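Projects Docs Downloads Contact

Projects > Magsi > Readme

# Magsi: tile layout and cutting lists

Magsi works out floor tile layouts for small renovation jobs and prints a cutting list. Rizwan Hayat wrote the first version for the Gorance kitchen job in Vernton, and Zarmeena Hayat looks after the price tables and the docs.

## What's in the download

- `layout/` the layout code
- `prices/` supplier price tables, 972 rows, last checked in February
- `jobs/` finished layouts, 387 in all, with client names removed

All measurements are in millimetres. Prices are in Australian dollars and include GST.

## Grout lines and colour
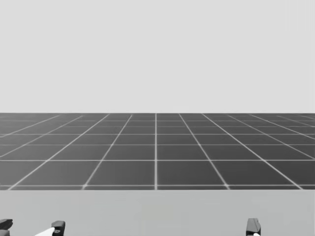
Grout width is set in `job.txt` and defaults to 2 mm. Set it before you run the layout, as it changes the cut sizes along every wall. Colour has no effect on the cutting list but it does change how a room reads. Thin, pale lines on a charcoal tile show the whole grid, and towards the far side of the floor the rows bunch up until they're hard to tell apart. If the client wants a quieter floor, pick a grout close to the tile colour and keep the same width.

## Running a job

1. Copy `jobs/blank` and rename it.
2. Fill in the room outline, working clockwise from the doorway.
3. Run `magsi cut` and check the offcuts.

Offcuts under a third of a tile are counted as waste. You can change this with `min_offcut`.

## Known problems

Curved walls aren't supported. Herringbone works only in rectangular rooms. The Dremeo price table is missing its skirting tiles.

Last updated 7 Mar 2022

Filed under: Tiling, Estimating, Tools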